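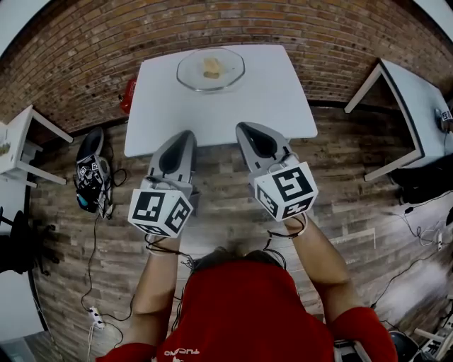
At the white table, seen from overhead

From: Henok Fikre
To: Nonthorpe tenants list
Date: Saturday, July 24, 2021
Subject: Re: Rental registration ordinance, second reading

Quick one, typing between errands so forgive the mess.

Read the revised draft last night, all of it, including the schedule at the back. Henryk is right that the registration part is mostly fine. Landlord signs up, gives a real phone number and a street address, pays the fee, gets a certificate. Good. Should have had that years ago. Half of Ciltitz Street has no idea who owns their building.

My problem is section 5. Go read it before you sign anything. In the first draft the city "shall" inspect on a written complaint. New draft says "may, as resources allow." That is the whole ordinance gone, as far as I'm concerned. Resources never allow. I called about our back stairs twice last winter and got a voicemail both times.

Other thing, the retaliation clause. First draft, 161 days where the landlord can't evict or raise rent after a complaint. Odd number but fine, I think somebody bargained it up from something else. New draft keeps the number but the clock starts when the complaint is FILED, not when it's closed. So if the inspector takes three months you have already burned most of your protection waiting for him. Needs to say closed, or resolved, or whatever the lawyers like.

More replies below, in line.

Henryk Walczak wrote:

> I went through the clerk's copy and marked it up. On the whole I think
> we should support it and ask for changes after it passes. The
> registration fee is down to $400 per building, which took most of the
> wind out of the owners' side.

Per building is a gift to the big owners though. The Kalinowski has what, five floors, and pays the same as the lady renting out her upstairs. Per unit with a cap, or a lower rate for owner-occupied. I'd take either one. And can we get it in writing that the fee doesn't get passed to tenants as a line item, they did that with trash pickup.

> Petition is at 2569 signatures as of this morning. The clerk says
> they don't have to be verified for a second reading, only if we go to
> the ballot, so I would not spend time cleaning up the list.

Great number. Disagree on cleaning it up. If council guts this thing in the fall we ARE going to the ballot and then we're starting over with sheets where people wrote a first name and a zip code. At least pull the ones outside city limits. A lot of the Indbridge sheets look like they're from across the county line to me, nice people but they can't vote here.

> Public comment is two minutes each. I suggest we split the topics up
> so that we don't have everyone saying the same thing about mold.

Yes please. I'll take section 5. Would rather somebody else do the retaliation part, someone who has been through it and is ok saying so out loud. No pressure on anyone. You can also send written comments and they go in the packet, but they have to be in by noon the day before or they just get filed.

> One question I could not answer: does the ordinance cover month to
> month tenants? The definitions section says "lease" throughout.

I think yes but only becuase the state statute it points to defines lease to include oral and periodic. Not obvious from the text. I'd ask them to just add "written or oral, of any duration" and be done. One line. If they fight us on one line we'll know something.

On support now and fix later, Henryk, I'm a no. Respectfully. Once it passes it's off the calender and we get told to give it a chance to work. We have their attention this month. Ask for section 5 and the clock now, let the fee go if we have to let something go.

Can someone with a working printer run off the marked up copy, mine's out of toner. And whoever has the sign-up sheet from the last meeting pls scan it, I can't read half the emails off my phone picture.

Back online tonight after 8 or so.

Henok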